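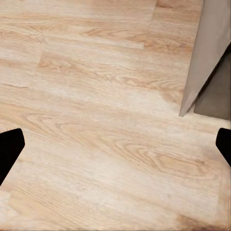
Test the Gripper Where It Has Nothing to Hold

Most gripper comparisons begin with the grasp. Somebody puts a mug or a block in front of the arm, closes the fingers, lifts, and writes down a yes or a no. Do that 200 times for each gripper and you have a table, and the table goes into the purchase request. I have made tables like that and signed off on them. I now think they measure the wrong part of the job first, and that small shops like ours spend money on hardware because of it.

My opinion comes from one comparison, done in simulation over most of February. We had two candidates for a mobile arm meant to pick things up off the floors of furnished rooms. One was the Grutow parallel gripper, which has plain fingers and a short stroke. The other was the Leletti, which opens wider, costs more and comes with a better manual. Both were to run under the same Cirkuto controller, with a camera on the wrist looking out between the fingers. The test rooms came from the Ezeani set, which is what we already had a license for.

We ran 200 grasps with each gripper. The Leletti won by 9 grasps. If we had stopped there we would have bought it, and I would be writing about something else.

What made us keep going was the failed runs. I sat down to sort them by cause and expected slips, bad finger placement, and objects pushed out of reach. There were a few of those. Most of the failures, with both grippers, happened before the fingers had closed on anything. The arm had gone down at the wrong spot, or stopped too high, or touched a piece of furniture on the way and quit. In a good number of them the wrist camera had spent the last part of the approach looking at floor, with a finger at each side and a bit of cabinet in one corner.

A view like that is dull, and people skip past it when they review a run. I think it deserves more attention than any other view the arm gets. With the gripper open and nothing between the fingers, the controller has to work out how high it is, which way it is turned, and how far it is from the nearest hard edge. It has a wood floor to go by. A pale floor with a lot of grain looks full of information to a person, because we know what planks are. To a position estimate it can be poor material. The lines mostly run one way, the joints are faint, and where the light washes the boards out there is hardly anything to hold on to.

The furniture edge is a better landmark and also the thing you least want to hit. Our controller would lock on to it happily and then steer by it, and it sometimes took the dark area under a cabinet for the bottom of the cabinet itself. The error this caused was small. It was still enough to bring a finger down on the wrong side of a small object.

None of this has to do with finger pads, grip force or stroke, which are the things on the data sheet. It has to do with how much of the view the fingers take up, where they sit in it, and whether they stay put. On this point the two grippers were different in a way the grasp table had hidden.

The Leletti's fingers move out near the edges of the view when open, so the camera sees more floor. That sounds like a plain advantage, and on the approach it was one. But as it closes, its fingers swing through a good part of the picture, and the controller has to be told at every moment which dark pixels are finger and which are room. We got that mask wrong twice. Both times the runs looked fine until the arm went near something dark. The Grutow covers more of the view when open, but it moves in a straight line and its outline hardly changes. One mask per opening width was enough.

When we fixed the masks and changed the approach so that the arm paused once at a set height before going down, the gap between the two grippers closed. I won't give a figure for the second round, because we changed more than one thing between rounds and a number would suggest a cleaner test than we ran. The order of size is clear enough to me. Work on the approach bought us more than the choice of gripper did, and it cost us a few afternoons.

So my argument is simple. Before comparing grippers on grasps, compare them on approaches with no object at all. Put the arm in a room with a floor and some furniture. Ask it to come down to a given point and stop. Record the error in height, the error in position, and every contact. Do it on a plain floor and on a grained one. Do it close to a cabinet and in the open. A gripper that makes this harder for your camera and your controller will cost you grasps later, whatever its pads are made of.

There are fair objections. The first is that a rendered room is kinder than a real one. The light is even, the fingers are a clean flat black, and the lens never gets dusty. I agree, and I would not buy a gripper on simulated grasps alone, since contact is the thing simulators get least right. But the approach is mostly geometry and vision. If the arm loses its height over a rendered floor in good light, I see no reason to expect better from it over a real floor at 5 in the afternoon with the sun coming in low. An easy test that gets failed has told you something.

The second objection is that this is a controller problem and should not be charged to the gripper. In a large lab that may be right. One group picks the hand, another writes the software, and each can be judged alone. In a small shop the same people do both, and the gripper you buy decides how much of their time goes into masks and pauses. I would count that as part of the price. The vendors don't, and neither did I until recently.

The third is that some jobs hardly have an approach. A fixed arm over a belt, with the part always in the same place, can be tested on grasps and nothing else. For that work I would still use the old table. I am talking about arms that move around rooms and look down at whatever is there.

One more thing on wide strokes, because they sell grippers. A wide opening forgives a bad approach. If you are off to one side, the object may still end up between the fingers. That is useful, and it explains most of the Leletti's lead in our first round. It also covers up the error. On an open floor you get away with it. Next to a cabinet the same wide fingers need the same wide clearance, and the forgiveness is gone just when the approach is hardest. We saw more furniture contacts with the wider hand, and nearly all of them came with the fingers fully open. Limiting the opening near furniture helped, but then you are running an expensive wide gripper as a narrow one for a good share of its working day.

We ordered the Grutow. I would not tell anyone else to do the same on our account, as their rooms and their camera mount will be different. The money left over went toward a second wrist camera, mounted a little off center, which sees the floor past the fingers from the side. That camera now goes through the empty approach test before we let it near an object, and so will the next gripper anyone asks us to look at.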